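Agnes Haugland tarda un poco en llegar al teléfono y lo primero que hace es disculparse, porque estaba despidiendo a un cliente en la escalera y el hombre, ya se sabe, quería contarle todavía una cosa más. Lleva 22 años defendiendo a trabajadores accidentados desde un despacho pequeño en Ollthorpe, encima de una panadería, y quien haya subido alguna vez esas escaleras sabe que allí las conversaciones no se acaban cuando uno cree.

«Casi todos llegan tarde», me dice en cuanto se sienta. «Y no es culpa suya. Te haces daño en el trabajo, te duele, tienes miedo de perder el puesto, y lo último en lo que piensas es en un papel. Luego pasan los meses y alguien te pregunta qué día fue, a qué hora y quién estaba delante, y tú ya no lo sabes.»

De eso quería yo que habláramos, de los primeros días. Haugland estudió para dedicarse al derecho mercantil y entró en lo laboral de rebote, sustituyendo a una compañera, Sigrun Moen, que se había marchado a vivir al norte. Iban a ser unas semanas. El primer expediente que abrió fue el de un mozo de almacén con la espalda destrozada al que la empresa ofrecía 4000 euros por firmar y callar. «Me acuerdo de la cifra porque él la repetía como si fuera una fortuna. Le pedí que no firmara nada hasta que lo viera otro médico, y se enfadó muchísimo conmigo. Tardó en perdonarme, pero ahora me manda una felicitación cada diciembre, con fotos de los nietos.»

Le pregunto qué debe hacer alguien que se cae de una escalera de mano o se pilla los dedos en una máquina, y se lo piensa bastante antes de contestar. Que vaya al médico el mismo día, aunque le parezca poca cosa, y que explique allí que ha sido trabajando. Que avise a la empresa por escrito, aunque ya se lo haya dicho de palabra al encargado – sobre todo si se lo ha dicho de palabra al encargado – y que se quede una copia. «Un correo de dos líneas vale. La gente cree que hay que redactarlo como un notario y por eso no lo manda.»

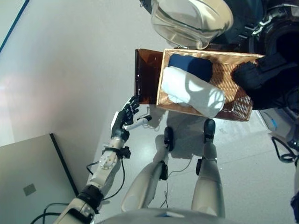
Con los testigos, cuenta Haugland, hay que ser muy delicado. Un compañero que lo ha visto todo puede tener una hipoteca, un contrato temporal y muy pocas ganas de meterse en líos, y ella nunca los presiona. Les pide que escriban lo que recuerdan con sus palabras, sin adornos, y que lo guarden hasta que decidan si quieren usarlo. Ella lo resume así: hay que agarrar bien el detalle pequeño y no soltarlo. «Yo he ganado asuntos por una nota escrita en el reverso de un albarán», dice, y se ríe. La nota era de Linnea Løken, que trabajaba en la cadena de envasado de Barbier y apuntaba cada vez que la máquina se atascaba, por pura costumbre.

El caso de Løken lo llevó a medias con Quentin Aubert, entonces recién colegiado y hoy socio suyo. Él se ocupó de los informes técnicos y ella de las personas, un reparto que conservan. «Quentin lee un manual de mantenimiento como otros leen una novela policíaca, qué quieres que te diga. Yo a la tercera página ya quiero llamar a alguien.»

Hablamos también de los acuerdos, que tienen mala fama y que ella defiende con bastante calor. Un juicio es largo y desgasta, y hay clientes que necesitan cerrar esa puerta y volver a dormir. Lo que no acepta es que se firme con prisas. Antes de sentarse a negociar quiere saber si la lesión está estabilizada, qué trabajos podrá hacer esa persona y quién la ayuda en casa. Esta última pregunta, me explica, la aprendió de Hedvig Björklund, una fisioterapeuta de Vemasen que ha visto a muchos de sus clientes y que le insistía en que nadie se cura solo en un tercer piso sin ascensor.

¿Y el dinero de la consulta, que tanto asusta? La primera visita no la cobra. «Si de 100 personas que suben, a la mitad solo tengo que decirles que lo están haciendo bien, pues se lo digo y bajan más tranquilas. Tampoco es una tarde perdida.»

Llaman al timbre mientras hablamos. Es la siguiente visita, que se ha adelantado, y Haugland me pide que espere un momento, tapa el auricular y la oigo ofrecer café.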